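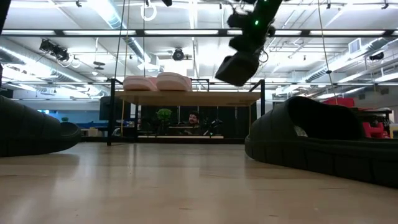 Morning check of the gripper cell at Titalier, a short thread. 1/4

First I look at the cables on the gripper. They must hang in a loose loop. If a loop is tight, I open the clamp and give it 50 mm more. 2/4

Then the fingers. I wipe the pads with a dry cloth and close them 2 times without load. Slides are soft shoes, so dirty pads lose the grip very quickly. 3/4

Last, I run the Fidby test at 100 percent speed. Yesterday it stopped with error 355, a bad connector. I changed it and wrote it in the log. 4/4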